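Teaching the arm to hand you a jar (and let go when you've got it)

Quick writeup, Kovalchuk shared workshop, robot bench. Updated May 31, 2019

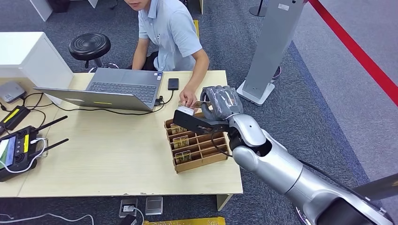 The handover is the part everybody wants to skip. Picking up is easy enough, you know where the thing is, it doesn't move. Giving it to a person is different, because the person pulls when they feel like it and your code has to notice. We do all of it sitting down, person on the far side of the desk, laptop open next to their arm, small glass jar with a white lid as the test object. Fingers come over the top of the jar, person reaches in with the right hand, and for a moment both of them have hold of it. That moment is what this page is about.

If you haven't got the arm moving and the hand closing yet, go do that first. Valentyna Chornovol's page on wiring the hand covers it. I'm assuming you can already send the arm to a saved pose and open and close the fingers from a script.

What you need

Arm and hand, working, e-stop tested today (not last week)
Laptop with the bench scripts on it
Small jars with lids, the kind with straight sides
Something with slots to stand the jars in. A wooden organizer tray is fine
Tape for the tray
A second person. Do not do this alone

Step 1. Fix the tray down

Tape under all the corners. If the tray slides, every pick pose you saved is junk and you start over. Leave a few slots empty at one end so the hand has room to come in without knocking a neighbor. Mark the desk with a pencil where the tray sits, tape lets go overnight.

Step 2. Save your poses

You want four.

home: arm well back, nothing near the tray
above: hand over the jar, fingers open, clear of the lid
grip: same thing, lowered
offer: where the person takes it

Save "above" and "grip" separately for each jar. Yes it's boring. I tried working out the offsets from one jar and the back slot was always off, the slots are slanted and the jars lean with them.

For "offer", don't guess. Have the other person sit down, elbow on the desk, and reach out to where it's comfortable. Put the pose there. First version of ours was up at chin height, which felt horrible. Lower is better. Over the middle of the desk, just above the tray, good enough.

Step 3. Set the grip

Start weak. Close on the jar, lift it a little, see if it slips. Add a bit, try again. Ours ended up at 27 on the Grendow hand script, which is a made up scale, yours will be something else. Glass doesn't squash so you can't see when you're overdoing it. If the fingers groan or the motors get warm, back off.

If your hand has a glove on it, keep it on for this step. Bare fingers and gloved fingers want differnt numbers and you'll only confuse yourself.

Step 4. Get a baseline

Close on the jar, go to offer, wait for everything to stop wobbling, then read the finger load for a second or so with nobody touching. Average it. That's your baseline. Take a new one every single handover. We used one saved number for a while and it drifted as the motors warmed up, and the hand started dropping jars for no reason anybody could see.

Step 5. Detect the pull

The loop is short. In plain words:

read finger load
subtract baseline
if the difference is over the threshold, add one to a counter
if not, set the counter back to zero
when the counter reaches 13, open the fingers

The counter is what saves you. Without it one noisy reading opens the hand and the jar is on the floor. We read at 50 times a second so 13 in a row is a bit over a quarter second. Feels natural. Longer than that and people start tugging, and then it's a tug of war.

Threshold: set it high, have your second person pull gently, bring it down till it lets go. Then have somebody bump the desk. If the hand opens on a bump, go back up a notch.

Step 6. Open slow, then wait

Don't snap the fingers open. Open partway, pause, open the rest. After that the arm stays put until the hand of the person is out of the way. We make it wait for a key press on the laptop. Kauko Räsänen wants it to be automatic and he may get it to work by June but for now, key press. The arm should never move right after a release while someone's fingers are still in there.

Step 7. Run it with an empty jar, a lot

Empty first, then with something in it. A full jar changes the baseline and also changes how people grab, they go in firmer. Swap people too. Everyone pulls different. Some people lift, some twist, one guy pushed down first and then lifted which our code did not like at all. For him we check the difference in both directions now, up or down, just use the absolute value.

Stuff that went wrong

Hand never lets go: threshold too high, or you took the baseline while someone was already touching. Tell them hands off until it stops.

Hand lets go on the way to offer: you're running the check while the arm is moving. Only turn it on after the stop.

Jar tips when lifted: fingers too high on the lid. Lower "grip" a little.

Load reads 992 and sticks there: cable. On ours it was the connector at the wrist. Push it in, restart, and put a strap on it so it doesnt happen again.

Arm catches the edge of the tray on the way down: raise "above" and come in straight. Watch the wrist as well as the fingers, anything sticking out under the hand gets there first.

Safety bits, please read

Slow speed whenever a person is in reach. Second person has the e-stop in hand, in the hand, not next to them. Keep your face back from the desk. Lids on tight. If a jar chips, bin it.

The scripts are in the Jerkstead folder on the shared drive, the one called handover_seated. Ignore handover_old. If you change the threshold write it on the sheet by the bench and put your name.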